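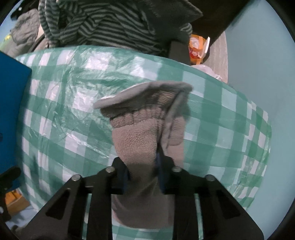 Grey sock and the green-and-white gingham bag.

Hi Dolores,

February update on the Neveck winter clothing drive, a bit longer than last time as there's plenty to tell you!

We've now handed out 358 bundles of the 600 in the plan. I know that looks slow next to the calendar, but the Goltasell order (thermals and kids' gloves) came in 18 days behind schedule and we couldn't pack complete bundles without it. Everything is on the shelves now and we're packing again every morning from nine.

The new pickup point at Pyo has been a real hit. People like that they can drop in after work, and the evening hours are already busier than the lunchtime ones - I'd like to move one staff shift over to match, if you're fine with that. It doesn't change the wage line.

Socks are still what people ask for most, adult sizes especially. We get lovely coats donated (so many coats!) but hardly anyone thinks to give socks, so I've shifted a little of the hat money over to buy more. Asif Chaudhry has the receipts and will send them with the quarterly sheet.

One problem: the van. Britik fixed the side door but the heater is on its way out, and they want to keep it for two days. I'm holding off until the Pyo restock is finished.

Next up is the school round, 20 families on the list so far, and a second call for boots in the larger kids' sizes. Could you let me know whether unspent transport money can roll into spring? I need to tell Asif before he closes the books.

Thanks again, and come by Pyo some evening if you get the chance!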